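Home | Data | Docs | Downloads | Contact

Wummont Tableware Survey: README

7/1/04
Posted by the survey data desk
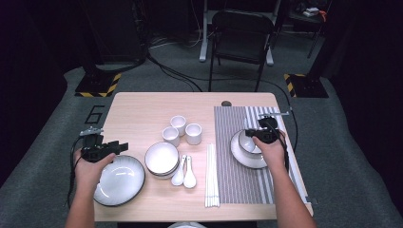
Department of Household Studies, Wummont College

This file goes with the Wummont Tableware Survey, release 2. It covers what is in the data, how the records were made, what the codes mean, and which parts should be used with care. Read it before opening the main table, especially the part on sizes.

**What the survey is**

The survey records the plates, bowls, cups and saucers kept for everyday use in homes in and near Wummont. It was set up to answer a plain question: what do people own to eat from, and how much of it still matches? Store catalogs show what is sold. They say little about what is left in the cupboard after some years of breakage, gifts and moves.

There are 1710 records from 95 households. One record is one kind of piece in one household, so six dinner plates of the same pattern make one record with a count of 6. A seventh plate with a different rim gets a record of its own.

Serving dishes, glassware, flatware and cookware are left out. Mugs are in. Children's plastic dishes are in, but they carry their own material code so they can be dropped easily.

**Files**

- `pieces.txt` is the main table, tab separated, one record per line
- `homes.txt` has one line per household
- `codes.txt` lists every code used in the other two
- `changes.txt` lists corrections made after release 1

All files are plain text with Unix line endings. Some older spreadsheet programs will show `pieces.txt` as one long line. Open it in a text editor and save it again with your own line endings if that happens. The first line of each table holds the column names.

**Columns in pieces.txt**

- `home_id`: household number, matches `homes.txt`
- `piece_id`: record number inside the household, starting at 1
- `form`: PL plate, BO bowl, CU cup, MU mug, SA saucer
- `size_mm`: widest measure across the top, in millimeters, handles not counted
- `height_mm`: height on a flat surface
- `count`: how many of this piece the household has
- `material`: see `codes.txt`
- `ground`: main color
- `rim`: rim color if it differs from the ground, otherwise blank
- `set_id`: groups pieces that the household calls a set
- `damage`: 0 none, 1 chipped, 2 cracked, 3 mended
- `source`: bought new, bought used, gift, inherited, unknown
- `mark`: text of any maker's mark on the base, as read

A blank cell means the value does not apply. A missing value is written as `NA`. Release 1 used blanks for both, and people who wrote scripts against it will need to change them.

**How the records were made**

Households answered a notice in the local paper or a card left at the Clekora branch library. Each home was visited once. The visitor asked for everything the household would use in a normal week, set the pieces out on a table or counter, and filled in a paper form. Sizes were taken with a steel rule and, for height, a try square. Forms were typed in twice by different people and the two versions were compared. Where they did not agree, the paper form was checked.

Set membership was decided by the household. If they said a white bowl and a blue plate were a set, they share a `set_id`, even when the marks on the base are from different makers. Anyone who wants sets as the maker sold them should work from `mark` and leave `set_id` alone. The two give quite different answers for older homes.

Saucers caused trouble. Many people use them as small plates and no longer have the cups. We coded a piece as SA if it had a well or ring in the middle for a cup, and as PL if it was flat. A few pieces with a very shallow well could have gone either way. These have `SA?` in the form column and should be treated however suits your work.

**Rims**

Rim color was added in release 2. It was written on the paper forms from the start but not typed in, as the first plan had only one color column. Going back for it turned out to be worth the effort. A colored rim is the detail that households most often used to tell one set from another, and it shows up mixed sets that the ground color hides. White with a dark rim and white with no rim were both simply "white" in release 1.

Rim codes are broad. BK covers black, charcoal and very dark gray, which visitors could not tell apart the same way from one kitchen to the next. GD covers gold and anything gold-colored, worn or not. A rim that has worn away completely is coded as blank, with a note in `codes.txt` on how to find the homes where this was mentioned.

**Sizes**

Use `size_mm` to the nearest 5 and no finer. The rule was held by hand, and hand-thrown pieces are not round. For square plates the measure is side to side, not corner to corner. Release 1 mixed the two for 8 households, and these have been measured again. The list is in `changes.txt`.

Where a household had several of one piece, only the top one of the stack was measured.

**Maker's marks**

Marks were copied as they looked, including partial words. Kuhlmann appears in several spellings when part of the stamp is worn, and we have not merged them. Dorosix pieces were sold under that name and also with a number only, and the number-only pieces are not linked to the name in this release. A lookup table is planned for September if there is time to finish it.

No effort was made to date pieces from their marks. Please do not read the order of mark numbers as an order of years.

**Known problems**

- Homes that answered are older than the town as a whole. Only 60 of them gave an age for the main cook, so weighting by age is not possible for the full table.
- Dishes kept for holidays were meant to be left out, but some households brought them out anyway. They cannot be picked out from the data.
- Pieces in the dishwasher or sink were counted if the household mentioned them. Some were surely missed.
- `source` rests on memory. "Gift" and "inherited" were often used for the same thing.
- Material was judged by eye. Stoneware and earthenware should be combined unless you have a good reason to keep them apart.

**Privacy**

Street addresses and family names are not in any file. `homes.txt` gives the number of people in the home, the type of dwelling and the part of town. Notes that could point to a single family, such as a monogram on a plate, were replaced with `[removed]` in the `mark` column.

**Use and credit**

The data may be used and copied for teaching and research at no charge. Cite it as "Wummont Tableware Survey, release 2, Department of Household Studies, Wummont College." If you publish something from it, send a copy to the department office so it can be added to the shelf list.

Report errors by household number and piece number. Corrections go into the next release and are listed in `changes.txt`. The paper forms are kept in the department and can be seen by arrangement, with the address line covered.

Back to top | Data | Docs | Downloads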